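Organização Doméstica e Vida Material
Apontamentos da aula 7 — O roupeiro e o mito do cabide certo

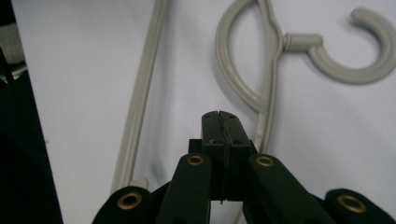

A literatura de arrumação trata o cabide como se fosse uma decisão moral. Há capítulos inteiros sobre a cor única, a distância entre peças, o sentido em que o gancho deve ficar virado. Convém começar pelo objeto, que é pobre: uma haste, um gancho, qualquer coisa que faça de ombros. O cabide de plástico cinzento-claro pousado no tecido pálido tem isso tudo, mais uma volta oval perto do pescoço do gancho. Nos catálogos, pormenores como essa volta recebem nomes e virtudes. Peço-vos que desconfiem. Um fabricante que muda a forma tem de a justificar, e a justificação costuma chegar depois do molde.

1. O que se promete

As promessas repetem-se de marca para marca: o cabide poupa espaço, conserva a forma da roupa, reduz o tempo de escolha de manhã. A primeira pode medir-se com uma fita métrica. A segunda depende muito mais do peso e da malha do que do cabide. A terceira nunca vi medida de modo que me convencesse.

O texto de leitura para hoje, de Dorota Żak, defende que um roupeiro uniforme «acalma». A autora acompanhou 28 casas durante um inverno e perguntou aos moradores como se sentiam depois de trocarem os cabides todos. Sentiam-se melhor. Pois claro: tinham acabado de arrumar o armário. Não houve um único grupo que arrumasse o armário e ficasse com os cabides velhos. Guardem esta objeção, vai voltar na aula sobre caixas e etiquetas.

2. O que se pode verificar

Varão: a largura útil mede-se por dentro, entre os apoios. Num varão de 85 cm, a diferença entre cabides finos e grossos nota-se, mas só quando está cheio. Com o varão meio vazio, o cabide fino não serve para nada que o grosso não sirva.

Gancho: vejam se a abertura entra no varão sem forçar. Parece óbvio, e no entanto o roupeiro Pindlow que temos na sala de trabalho tem um varão mais grosso do que o habitual, e metade do que lá se pendura fica torto.

Ombros: uma camisola de malha pesada deforma-se em qualquer cabide que já experimentei. Dobra-se e vai para a prateleira. O manual da Domański diz o contrário na página 30; leiam e digam-me em que se baseia, eu não encontrei.

Plástico: parte, geralmente onde é mais fino. Antes de deitar fora um conjunto inteiro por causa de dois partidos, contem os que restam.

3. Sobre a roupa estendida na cama

Quase todos os métodos mandam tirar tudo do armário e pôr em cima da cama. Tenho dúvidas. Funciona para quem tem uma tarde livre e uma cama livre. Quem chega às sete e precisa de dormir às onze acaba com a pilha numa cadeira, e a cadeira passa a fazer parte da mobília. Uma secção do varão de cada vez dá menos espetáculo e acaba-se.

4. Trabalho para a próxima aula

Escolham um metro de varão, ou menos se não houver. Registem o que está pendurado e o que estaria melhor dobrado. Mudem só isso, sem comprar nada. Uma página no máximo. Não quero fotografias de antes e depois — já sabemos que o depois tem sempre melhor luz.

Leitura: Żak, capítulo 2, e o folheto da Gruststead sobre varões (só as medidas; o resto é publicidade).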